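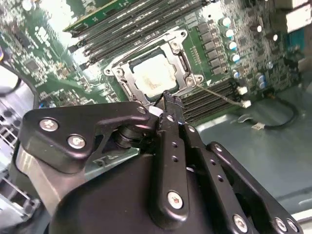
Abbildung 2: Greifer am Prozessorsockel im geöffneten Gehäuse, aufgenommen mit der Kamera am Handgelenk. Auf dem Prozessor sind Reste von Wärmeleitpaste zu erkennen.

4.2 Annäherung an Sockel und Speicherbänke

Der Versuchsaufbau wurde in der offenen Werkstatt Nellarano errichtet, in welcher der Arbeitsplatz auch von anderen Nutzern belegt wird. Daraus ergibt sich eine Bedingung, die in der Industrie selten vorkommt: Der Tisch muss am Ende jeder Sitzung geräumt werden, und die Lage des Gehäuses ist am nächsten Tag nicht mehr dieselbe. Wir haben deshalb auf eine feste Spannvorrichtung für das Gehäuse verzichtet. Der Rechner wird mit der Seite nach unten auf den Tisch gelegt, die Abdeckung wird von Hand entfernt, und die Position der Hauptplatine wird vor jedem Durchgang neu bestimmt.

Für diese Bestimmung verwendet unsere Steuerung, im Folgenden Illow genannt, zwei Ansichten. Die feste Kamera neben dem Arbeitsraum liefert die grobe Lage des Gehäuses. Die Kamera am Greifer dient danach der Feineinstellung. Als Bezug wird der Metallrahmen des Sockels gewählt, der sich vom Grün der Platine gut unterscheidet. Nachteilig ist seine glänzende Oberfläche: Bei direktem Licht von oben verschwinden einzelne Kanten in der Reflexion, und die Schätzung der Drehung wird unsicher. Eine Belichtungszeit unter 30 Millisekunden hat dieses Problem verringert, aber nicht beseitigt.

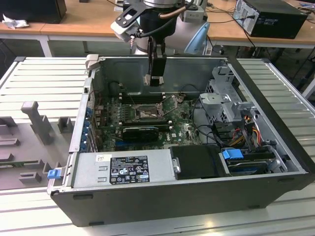

Die Bewegung in das Gehäuse hinein erfolgt in zwei Abschnitten. Im ersten Abschnitt fährt der Arm senkrecht über die Platine, wobei die Finger des Greifers nach unten gerichtet sind. Erst wenn die Höhe der Gehäusewand unterschritten ist, darf die Orientierung noch verändert werden, und zwar höchstens um 6 Grad. Diese Grenze wurde eingeführt, nachdem in einem frühen Durchgang das Kabel am Greifer an einer Gehäusekante hängen geblieben war. Seitdem wird auch die Kabelführung vor Beginn der Sitzung kontrolliert.

Der zweite Abschnitt ist die langsame Annäherung an das Ziel. Am Sockel ist der freie Raum durch die Kondensatoren und die Bauteile der Spannungsversorgung begrenzt. Ein Weg von dieser Seite ist zwar kürzer, wir bevorzugen jedoch den längeren, weil ein Kontakt mit den Kondensatoren im Kamerabild schwer zu bemerken ist. Während dieser Phase wird die Geschwindigkeit begrenzt, und die Steuerung prüft alle 500 Millisekunden, ob der Bezugsrahmen noch erkannt wird. Geht er verloren, bleibt der Arm stehen und wartet auf eine Freigabe durch die Person am Tisch.
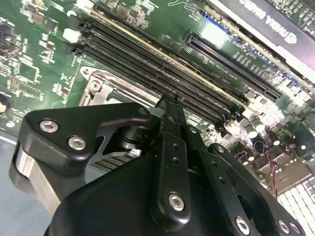
An den Speicherbänken kann dasselbe Verfahren nicht ohne Änderung angewendet werden. Die Steckplätze liegen parallel und sehen einander sehr ähnlich, sodass eine Verwechslung mit dem benachbarten Steckplatz der häufigste Fehler war. Wir zählen die Plätze daher nicht im Bild ab, sondern berechnen ihre Lage aus dem Abstand zum Sockelrahmen – dieser Abstand wird einmal pro Platinentyp mit dem Messschieber aufgenommen. Für die Werkstatt ist der Aufwand vertretbar, bei einer größeren Vielfalt von Geräten wäre eine automatische Zuordnung nötig.

Eine weitere Schwierigkeit entsteht durch die Bauform des Greifers selbst. Seine Platten und Gelenke nehmen einen großen Teil des unteren Bildbereichs der Handgelenkkamera ein. Kurz vor dem Kontakt kann der Sockelrahmen teilweise verdeckt sein, und die Lage muss aus den letzten vollständigen Bildern fortgeschrieben werden. Die Befestigung der Kamera wurde in der Werkstatt hergestellt und um 2 Zentimeter nach außen versetzt. Eine noch größere Verschiebung war nicht möglich, da die Halterung sonst bei schräger Stellung des Arms gegen die Gehäusewand stößt. Die Auswirkung dieser Verdeckung auf die Genauigkeit wird im folgenden Abschnitt getrennt für beide Ziele untersucht.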